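Print this page
E-mail this page

Ticket: Nightly stock export stops part way, Skesum warehouse
Status: Closed, monitoring
Product: Prokudent inventory, export module
Opened: May

Reported problem

The nightly export from Prokudent to the Drakos accounts server stops before the end of the file. The item list holds 900 lines. The file that reaches Drakos holds 775. No error is shown to the user and the job is marked as complete. The accounts side then treats every missing line as a nil balance, and the morning report is wrong.

Log

21:40 – Ran the export by hand with one user logged in. Same result, 775 lines. The last line written is complete and ends with a normal line break, so the file has not been cut mid-record.

21:55 – Checked disk space on both servers. Plenty free on each. Checked the quota on the service account. None set.

22:10 – Copied the file from the Prokudent side before transfer and compared it with the received copy. They are identical. The transfer is ruled out and the fault is in the export step.

22:25 – Sorted the item list by code and looked at the first record missing from the file. It belongs to the storage and containers group. The description field had been pasted in from a supplier's sheet and contains a control character after the word "lid". It does not show in the normal item screen. It does show in the raw table view.

22:40 – Removed the character, saved the record and ran the export again. The file now has more lines but stops at another record in the same group. Same character, same position in the field. The group was loaded in one batch by the Prerosport import sheet, so more of them are to be expected.

23:05 – Wrote a query to find the character in any text field. Hits in the description field only, all in the storage and containers group. Took a backup of the item table before changing anything.

23:20 – Ran the clean-up on the test copy first. Export from the test copy gives 900 lines. Job time is almost 90 seconds, in line with earlier good runs.

23:35 – Ran the same clean-up on the live table. Export gives 900 lines. Drakos accepted the file and the control total matches.

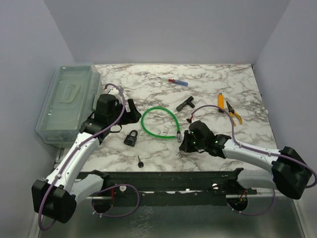

The clean-up fixes the data but does not stop it coming back. The import sheet still accepts any character in the description field, and the export module still ends the job quietly when it meets one it cannot write. Both need changing. Until then the query has been saved under shared reports as "Bad characters in text fields" and should be run after every import.

Cause

The export module reads the control character as an end-of-file mark. It closes the file, returns a success code and logs nothing. Item records sorted after the bad one are never read.

Actions

1. Import sheet to strip control characters before load. Passed to the Prerosport side, no date given yet.
2. Export module to compare lines read with lines written and fail the job if they differ. Raised with Prokudent support as a fault – they first logged it as a change request and it was sent back.
3. Drakos to reject a file with no trailer record. The setting exists and was switched off. Now on.

Follow-up

Three nightly runs checked after the change. All gave the full line count and none needed a rerun. The earlier short files have been kept in the archive folder in case accounts need to correct the old reports. Reopen this ticket if the count drops again, and attach the raw export file, taken before transfer.

Print this page
E-mail this page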